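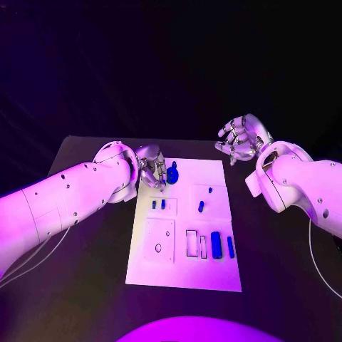 자홍빛과 보랏빛 조명을 받은 탁자, 그 위의 흰 시트.

2019년 7월 18일
글 부펜드라 카나우지아

샨티 아가르왈은 '분위기'라는 말을 싫어한다고 했다. 조명 컨설팅 회사 프랄몬트의 대표가 할 말로는 좀 이상하게 들렸다. 이 회사 홈페이지 첫 화면에는 그 단어가 세 번 나온다. 그 얘기를 꺼내자 아가르왈은 웃으면서 홈페이지는 마케팅 쪽에서 만든 거라고 했다.

"저는 행동이라고 부르고 싶어요. 사람이 방에 들어와서 어디에 앉는지, 얼마나 머무는지, 언제 일어나는지. 빛의 색이 거기에 영향을 줍니다. 그걸 설계하는 게 저희 일이고요."

색 조명이 사람의 기분과 수면과 식욕, 심지어 지갑까지 움직인다는 주장은 몇 해 전부터 부쩍 자주 들린다. 호텔 로비가 해 질 무렵 주황색으로 바뀌고, 사무실 회의실에는 '집중' 버튼이 달린다. 식당은 보라색 등을 켜 놓고 손님이 더 오래 앉아 있다고 말한다. 나는 이런 이야기를 들을 때마다 누가 어떻게 재 봤는지부터 궁금해진다. 대개는 대답이 없다. 아가르왈을 만나러 간 것도 그래서였다.

프랄몬트의 대표 상품은 '므레마'다. 시간대에 따라 실내조명의 색과 밝기를 바꿔 주는 월정액 서비스인데, 안내 책자에는 직원 만족도가 올라갔다는 막대그래프가 실려 있다. 세로축에 숫자가 없다. 왜 없느냐고 물었다.

"책자는 책자예요. 논문이 아니잖아요. 물론 넣었으면 좋았겠죠. 디자이너가 지저분해 보인다고 뺐어요."

그러면 원래 숫자는 무엇이었느냐고 다시 물었다. 아가르왈은 노트북을 열어 한참 파일을 뒤지더니 설문 응답자가 382명이었다고 답했다. 한 회사의 사무실 직원들이고, 조명을 바꾸고 14주 뒤에 물었다고 한다. 바꾸기 전에는 묻지 않았다. 그럼 무엇과 비교해서 올라갔다는 말인가.

"기억을 떠올려서 비교해 달라고 했어요. 예전보다 좋아졌습니까, 하고요."

조명을 바꾸면서 천장과 카펫도 같이 바꿨다는 사실은 그다음에 나왔다. 내가 물어서 나온 것은 아니고 아가르왈이 먼저 말했다. 이 점은 적어 둘 만하다. 그는 숨기는 사람은 아니다. 다만 자기가 파는 물건의 책자에는 카펫 이야기가 한 줄도 없다.

아가르왈은 원래 무대 조명을 했다. 작은 극장에서 일곱 해를 일했고, 그때 색을 배웠다고 한다. 이 시절 이야기를 할 때 그의 말은 훨씬 구체적이었다.

"흰 천 하나면 됩니다. 흰 천에 파란 걸 쏘면 밤이고, 호박색을 쏘면 저녁이에요. 관객은 그걸 다 알아들어요. 배우 얼굴에 녹색이 조금만 섞여도 객석에서 불편해하는 게 느껴집니다. 자홍색은 쓰기 어려워요. 예쁜데 금방 질려요. 십 분이 넘어가면 눈이 적응해 버려서, 다음 장면에 흰빛을 켜면 다들 녹색으로 봅니다."

마지막 부분은 나도 안다. 한 가지 색을 오래 보다가 흰 곳을 보면 반대쪽 색이 떠오르는 잔상 효과는 교과서에 나오고, 집에서도 해 볼 수 있다. 눈이 적응한다는 이야기는 그래서 믿을 만하다. 문제는 거기서 출발해 호텔 투숙객의 지출까지 가는 길이 너무 멀다는 데 있다. 무대 위에서 파란 조명을 보고 밤이라고 알아듣는 일과, 사무실의 파란 조명 때문에 보고서를 더 잘 쓰는 일은 서로 다른 종류의 주장이다. 앞의 것은 약속에 가깝고 뒤의 것은 측정해야 한다.

아가르왈은 이 구분에 동의하지 않았다.

"약속이면 왜 안 됩니까? 사람들이 저녁 빛을 보고 저녁이라고 느끼면 실제로 목소리가 낮아져요. 저는 극장 로비에서 매일 봤어요. 로비 등을 한 단계 내리면 다들 조용해집니다. 종을 칠 필요가 없어요."

로비 등을 내리면 공연이 곧 시작한다는 뜻이라 조용해지는 것 아니냐고 했더니 그는 잠깐 생각하다가 그럴 수도 있다고 했다. 그러고는 차를 더 시켰다.

빛이 몸에 아무 영향이 없다는 말을 하려는 것은 아니다. 밤에 밝은 빛을 쬐면 잠드는 시간이 늦어질 수 있다는 연구는 꽤 쌓여 있고, 겨울철 우울에 밝은 빛을 쓰는 치료도 있다. 그런데 이런 연구에서 중요하게 다루는 것은 밝기와 시각, 노출 시간이다. 업체들이 파는 것은 대체로 색이고, 색 중에서도 사진에 잘 나오는 색이다. 내가 받아 본 안내 책자 여섯 권 가운데 조도를 적은 것은 한 권뿐이었다. 아가르왈의 전 직장인 제노라에서 낸 책자였고, 거기에도 측정 위치는 없었다. 책상 위에서 쟀는지 천장 바로 밑에서 쟀는지에 따라 숫자는 얼마든지 달라진다.

제노라 이야기를 꺼내자 그는 말을 아꼈다. 나온 이유를 묻자 "속도가 안 맞았다"고만 했다. 거기서는 고객이 요청하면 건강 효과를 적은 문구를 그대로 넣어 주었느냐고도 물어봤다. 그는 내 질문을 다시 한번 읽어 달라고 하더니 대답하지 않겠다고 했다. 프랄몬트에서는 어떠냐는 질문에는 답이 있었다.

"'잠이 잘 온다'는 못 쓰게 해요. '편안한 저녁을 위한'은 씁니다. 그 차이가 우습게 보인다는 건 저도 알아요."

우습다기보다는 교묘하다고 생각했고, 그렇게 말했다. '편안한 저녁을 위한' 조명이라는 문구를 읽고 잠을 떠올리지 않는 손님이 몇이나 되겠는가. 그는 어깨를 으쓱하고는 매트리스 광고는 더 심하다고 했다. 맞는 말이지만 답은 아니다.

그가 가장 자신 있게 꺼낸 사례는 베본로 호텔이다. 지난해 9월 바와 식당에 므레마를 설치했고, 이후 음료 매출이 늘었다고 한다. 얼마나 늘었는지는 계약상 밝힐 수 없다고 했다. 밝힐 수 없는 숫자는 내게 없는 숫자와 같다. 대신 다른 것을 물었다. 같은 기간에 메뉴나 가격이 바뀌었는지, 행사가 있었는지.

"가격은 올랐어요. 메뉴판도 새로 했고. 그런데 손님이 머무는 시간이 길어진 건 조명 덕이라고 지배인이 그랬습니다."

지배인은 그걸 어떻게 알았을까.

"매일 거기 있는 사람이니까요."

매일 거기 있는 사람의 감을 무시하고 싶지는 않다. 하지만 큰돈을 들여 등을 바꾼 사람은 바꾼 보람을 보고 싶어 한다. 나도 비싼 베개를 샀을 때 그랬다. 첫 주에는 목이 나았다고 주변에 말하고 다녔고, 한 달 뒤에는 예전 베개로 돌아갔다. 그사이에 누가 설문지를 내밀었다면 나는 '매우 만족'에 표시했을 것이다.

제대로 된 시험을 해 볼 생각은 없느냐고 물었다. 층이 여럿인 건물에서 절반은 그대로 두고 절반만 바꾼 다음, 몇 주 뒤 서로 맞바꾸면 된다. 직원에게는 무엇을 기대하는지 말하지 않는다. 아가르왈은 뜻밖에도 이미 제안서를 써 봤다고 했다. 직원 600명 규모의 회사였고 설계도 내가 말한 것과 비슷했다. 회사에서 거절했다.

"어느 층은 좋은 조명이고 어느 층은 아니면 항의가 들어온다는 거예요. 그래서 전부 다 바꿨습니다. 저야 매출이 두 배가 됐으니 할 말이 없죠."

시험비를 프랄몬트가 부담하겠다고 했으면 달라졌을까. 그는 그럴 여유가 없다고 했다가, 조금 있다가 여유가 생겨도 망설여질 것 같다고 덧붙였다.

"결과가 안 나오면 어떡해요? 직원이 아홉인데."

이날 들은 말 가운데 가장 설득력 있는 말이었다. 이 업계에서 자료가 왜 이렇게 부실한지 이보다 더 잘 설명하기는 어렵다. 효과가 있다고 믿고 사는 고객은 시험이 필요 없고, 파는 쪽은 시험을 해서 얻을 것보다 잃을 것이 많다. 효과가 없다는 증거도 그래서 나오지 않는다. 나 역시 므레마가 쓸모없다고 쓸 수는 없다. 내가 쓸 수 있는 것은 쓸모 있다는 증거를 보지 못했다는 것까지다.

집에는 어떤 등을 쓰느냐고 마지막으로 물었다. 그는 부엌에는 밝은 흰색, 침실에는 스탠드 하나를 둔다고 했다. 색이 바뀌는 전구는 아이 방에 있고, 아이는 주로 초록색으로 해 놓는다고 한다. 왜 초록이냐고 물어본 적이 있느냐고 했더니 아가르왈은 공룡 때문이라고 답했다.

헤어지면서 그는 세로축에 숫자가 들어간 그래프를 보내 주겠다고 약속했다. 원고를 넘기는 지금까지 받은 것은 새로 찍은 안내 책자 한 부다. 그래프는 빠졌고, 그 자리에 노을 사진이 들어가 있다.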